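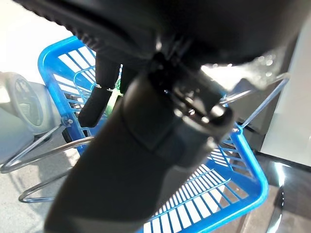 Page last updated: January

6 comments | 60 shares

I do the drinks shelf at the Endholm shop, and every winter a few people ask me how I get it straight again after a busy afternoon. So I finally wrote it down! My way is a bit fussy, but it works on any small shelf, including the one in your garage.

Start with a basket. Mine is one of the blue plastic shopping ones with the slatted bottom, and I like it because crumbs and grit drop right through onto the floor where I can sweep them up. A cardboard box will do the job too, until something leaks in it (ask me about the ginger beer).

Step 1. Pick up whatever is lying down

Don't try to line things up around a bottle that's on its side. It rolls, it takes two others with it, and you're back where you began. Grab it low on the body, stand it up if there's room, and put it in the basket if there isn't. Soda bottles are the worst for this. Cans mostly behave, so I leave them standing and work around them. Cookie boxes can stay stacked at the side as long as they aren't blocking a price strip.

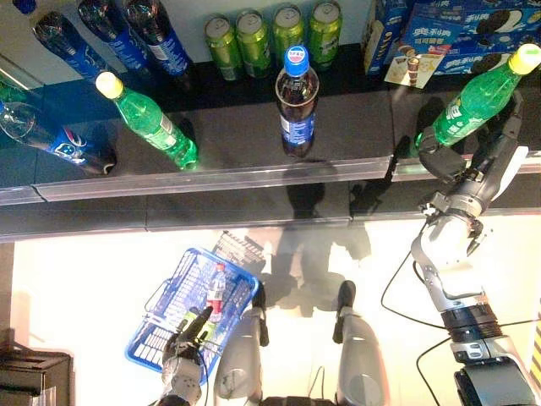

Aroha Wihongi wrote in to say she empties the whole shelf first, wipes it, and only then puts anything back — "otherwise you're just moving the dust around with the bottles." Fair point, Aroha. I do that once a month and cheat the rest of the time.

Step 2. Group by color, then by kind

Red-label colas together, green sodas together, blue-label colas together. You can sort it from across the room that way. If there's a single bottle of tea left over, I tuck it toward the back by the colas until more turn up. Keep a little gap between bottles so a hand can get in. And do one shelf completely before you touch the next, even if the lower one is a mess of bottles on their sides and it's driving you nuts. Pick up stray caps as you go, too. 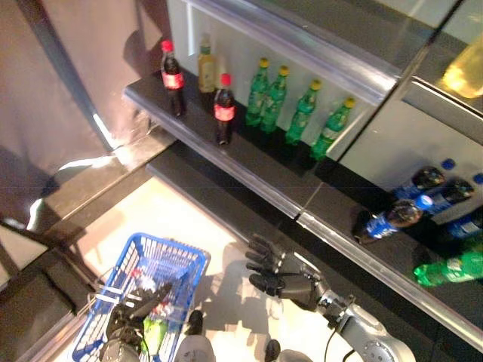
Step 3. Bring everything to the front

Pull each row up to the lip of the shelf with the labels facing out. Check the caps while your hand is there, and anything loose comes off the shelf for good. I go left to right and finish by putting the basket away before somebody trips on it.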